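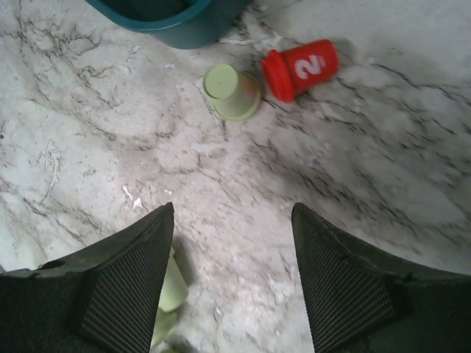
Speaker notes, river crossing talks, Plestska and Ikow

Open with the map. Leave it up.

The two governments have met 13 times on the Brudau bridge. Tell them the last round ended without a signed text. Both sides did agree to keep talking in June.

Next slide: what each side wants. Plestska wants customs checks on its own bank. Ikow wants a joint post in the middle. Go slowly, people mix these up.

Shipping: almost 425 trucks a day used the crossing before it closed. They now go through Aryee, which adds 11 hours. Pause for questions on freight only.

Observers: 26 are on the ground. Their mandate runs out before the next round. Say plainly that no renewal has been agreed.

Skip the treaty history if short of time. Last slide is the contact sheet.

Contact the events desk | Copyright 2022 | Back to top

We use cookies to remember your settings. Accept / Manage

Comments

riverside_m: Was the joint post idea in the first draft too? I thought it came later.

Tolman4: The Aryee detour is longer than that on weekends.

hgk: Could you post the map as a separate file?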